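Findeo opens applications for supported lodgings in Stollholm

Findeo, the housing association serving Stollholm and the surrounding villages, has today (2nd May) opened applications for its new supported lodgings scheme. The scheme will match young people leaving care with local householders who have a spare room and are willing to offer day-to-day help as well as a place to live.

Hosts will receive a weekly allowance of £395 for each lodger, together with training, a named support worker and an out-of-hours telephone line. Up to 200 households may register in the first round. Placements will normally last between six months and two years, and lodgers will pay a small weekly charge towards meals and bills.

Each room offered must have a proper bed, a window that opens, working heating and a door that can be closed. Findeo will provide bedding where a household needs it and will meet the cost of a lock if the lodger asks for one.

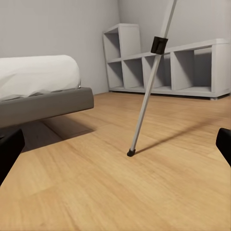
A bedroom corner with a low platform bed and white duvet.

The scheme follows a pilot in which seven households took part. Hosts in the pilot asked for clearer advice on tax, insurance and the effect of the allowance on benefits, and a written guide covering all three has now been prepared. It will be sent to every applicant before the first home visit.

Gayan Matubbar, Head of Supported Housing at Findeo, said: "Moving into a first home at eighteen is hard for anyone, and harder still without family close by. A spare room and someone to ask about a gas bill can make a great deal of difference. We would like to hear from single people, couples and families, whether they own their home or rent it."

Tenants who wish to apply will need written consent from their landlord. Findeo tenants may request this on the application form itself.

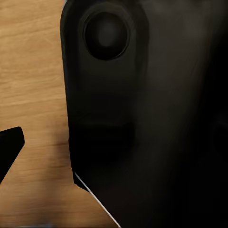
A black robotic gripper over a light wooden tabletop.

Applications will be considered in the order in which they are received. Every adult in the household must agree to background checks, and two members of the team will visit the home before a decision is made. Training will take place over 2 evenings at Tollatico House, with travel costs repaid on request. The first lodgers are expected to move in before the end of December.

Young people interested in a placement should speak to their personal adviser, who can make a referral on their behalf. They will meet a possible host at least twice before deciding whether to accept.
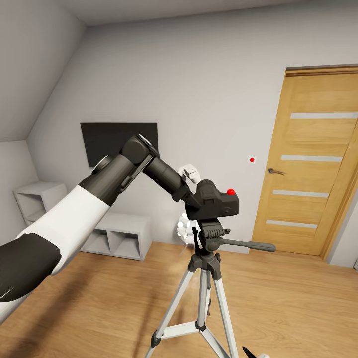 Notes to editors

Findeo is a not-for-profit housing association with its main office in Stollholm.

Application forms are available from the Findeo website and from the reception desk at Tollatico House. Large print copies can be supplied.

Interview requests should be addressed to the Findeo press office.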